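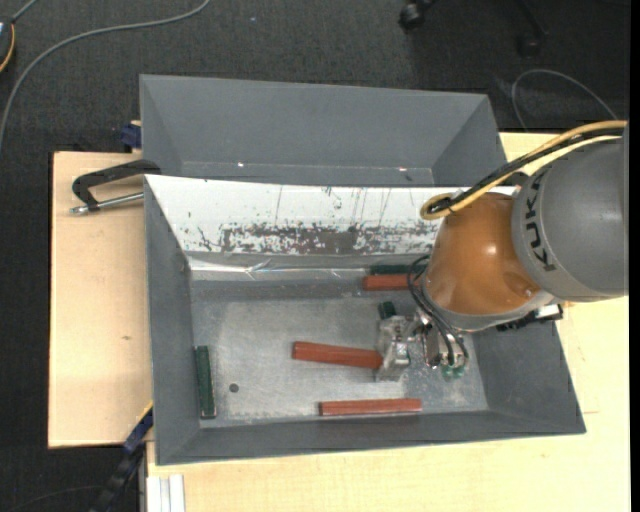 # Lam Valley Daily Rainfall, transcribed from the Cudero registers

Daily rainfall totals for 16 farm and township gauges in the Lam valley, typed up from the handwritten registers kept at the Cudero pastoral office. The registers run from November 1946 to December 1973, one page per month, 326 pages in all. The last entries are the final ones made in inches and points before the office changed over to millimetres.

Last updated 3/4/23.

## What's in the folder

- `daily.csv`: one row per gauge per day
- `monthly.csv`: the monthly totals as written at the foot of each page, not recalculated
- `gauges.csv`: names, approximate positions and known moves of the gauges
- `remarks.csv`: anything written in the margins or across the columns
- `changes.txt`: corrections made to the transcription after it was first shared
- `scans/`: greyscale page scans at 400 dpi, named by year and month

The CSV files are UTF-8 with a header row and commas. Text fields containing commas are in double quotes.

## Columns in daily.csv

| Column | Meaning |
|---|---|
| `gauge_id` | short code, matches `gauges.csv` |
| `date` | date of the reading, year-month-day |
| `points` | rainfall as written, in points (hundredths of an inch) |
| `mm` | `points` multiplied by 0.254, to one decimal place |
| `flag` | see below, blank for an ordinary reading |
| `page` | file name of the scan |

Use `points` if you are doing anything where rounding matters. The `mm` column is there for convenience and was generated by script.

## Reading times

Gauges were read at nine in the morning and the amount was entered against the day of the reading. Most of the rain in any given row therefore fell on the day before. We have left the dates as they stand in the register. If you are comparing against another source, check which convention it uses before deciding that one of them is a day out.

The Zaslow gauge is the exception. Until the middle of 1952 its readings were thrown back a day, so that the amount was entered against the day the rain was thought to have fallen. A margin note on the page for the changeover says as much. We have not shifted these rows, but they carry the flag `B`.

## Flags

- `A`: accumulated total covering more than one day. The amount is on the last day and the earlier days are blank.
- `B`: entered against the previous day.
- `D`: ditto mark in the register, expanded by us.
- `E`: the figure was altered in the register. We took the later figure.
- `T`: trace. `points` is 0.
- `U`: uncertain reading of the handwriting. Look at the scan.
- `X`: register is damaged or stained at this spot and nothing can be read. `points` is blank.

A row can carry more than one flag, in which case they are run together in alphabetical order, such as `EU`.

## Blanks and zeros

This is the biggest trap in the data. Some gauge keepers wrote a nought or a dash on every dry day. Others wrote nothing unless it rained. The clerk copying their returns into the register kept to whatever was on the slip, so a blank under one gauge means dry and a blank under the next may mean the family was away shearing.

We have transcribed noughts and dashes as 0 and blanks as blanks. The `blank_habit` column in `gauges.csv` gives our opinion for each gauge, as `dry`, `missing` or `mixed`. Where it says `dry`, and the month has a written total that agrees with the entries, it is reasonably safe to fill the blanks with zeros. Where it says `mixed`, we would leave them alone.

Dips in the number of wet days at the outer gauges every January are mostly people going to the coast. They shouldn't be read as drier Januaries without checking for an `A` flag at the end of the run.

## Monthly totals

The totals in `monthly.csv` were copied as written. Plenty of them don't match the sum of the days. The usual causes:

- a carried digit lost in the adding up
- a late slip added to the total and never entered in the daily column
- a daily figure altered after the page had been totalled
- our own transcription mistakes

The `diff` column gives the written total minus the sum of the daily figures. We rechecked every page with a difference of more than 25 points against the scan and fixed our own errors. What is left over that size is in the register itself. Smaller differences have not been checked.

## Gauges

Most of the gauges were the standard eight-inch pattern. Two of the hill properties used a smaller five-inch gauge for at least part of the period, and the register doesn't say when they were replaced. They are marked in `gauges.csv`.

Positions come from the parish map kept with the registers. They were marked to the homestead and not to the gauge, so treat them as good to the nearest kilometre. Known moves:

- **Cudero office** went from the yard to the side paddock when the new store was built. The yard site was sheltered by a pepper tree and probably caught less in windy weather.
- **Upper Lam** was moved uphill after the 1955 flood took the original gauge. There are no readings for the six weeks between.
- **Zurari siding** was moved at least once. The register mentions a new post but gives no distance.

Elevations were read off the contour map and are rounded.

## How it was transcribed

The pages were scanned flat on a copy stand with the bindings left intact. Some curve remains near the spine in the thicker volumes, and a few of the left-hand date columns are soft. The figures are still legible.

Typing was done from the scans into a spreadsheet laid out in the same way as the page, with days down the side and gauges across the top. A script then reshaped the sheets into long form. We tried character recognition on a handful of pages early on. It coped with the printed headings and not with the figures, and fixing the output took longer than typing.

Each page was typed once and then read back aloud against the scan. A further 25 pages were typed a second time from scratch as a check. The disagreements were nearly all 1 against 7, 3 against 5, or a figure placed one row too low. The row slips tended to come in runs, so if you find one, look at the days on either side.

Three different hands appear in the registers. The middle one, through most of the 1950s, writes a 4 that looks a lot like a 9 with an open top. That hand accounts for most of the `U` flags.

## Remarks

`remarks.csv` has anything that wasn't a figure. Spelling and abbreviations are kept as written. Some are useful for interpreting the rainfall ("gauge overflowed", "birds nest in funnel") and some have nothing to do with it ("wool cheque in", "Dance at siding"). We kept the lot.

Personal names have been replaced with `[name]` in the remarks file. Margins mentioning illness in a household have been left out of the file and masked in the scans.

## Suitable uses

The set is suitable for local history, school work, comparing wet and dry years across the valley, and filling out regional series where a second source is available to check against.

It is a poor basis for long-term trends at a single gauge. The moves, the change of gauge size and the blank problem all pull the totals around. It also shouldn't be used on its own for drainage or flood design. There are no readings at less than a day, and the heaviest falls are the ones most likely to have overflowed the gauge or been lumped into an accumulated total.

## Known problems

- February 1956 has two pages, a rough one and a fair copy. We used the fair copy. The rough one isn't in the scans or the page count.
- The page for August 1961 has the headings for two adjoining gauges swapped partway down. We've put the figures where we think they belong and flagged them `U`.
- Water damage along the bottom of the 1949 volume has taken the last two days of several months.
- The Zurari siding readings for winter 1967 repeat the same figures as the Cudero office for nearly three weeks. Someone may have filled them in afterwards. They are transcribed as they stand, without a flag.
- One value of 400 points at Upper Lam has no matching fall at any of its neighbours. The figure is clear in the register. It may be 40 with an extra nought, or a thunderstorm.

## Licence

Transcriptions and tables may be copied, changed and reused with credit to the Lam Valley Rainfall Registers project. The scans may be reused for non-commercial purposes. Please keep this file with any copy of the data.

## Corrections

Send the gauge code, the date and the figure you think is right. A note of what makes you think so helps if it isn't obvious from the scan. Accepted corrections go into `daily.csv` and are listed in `changes.txt` with the old value alongside the new one.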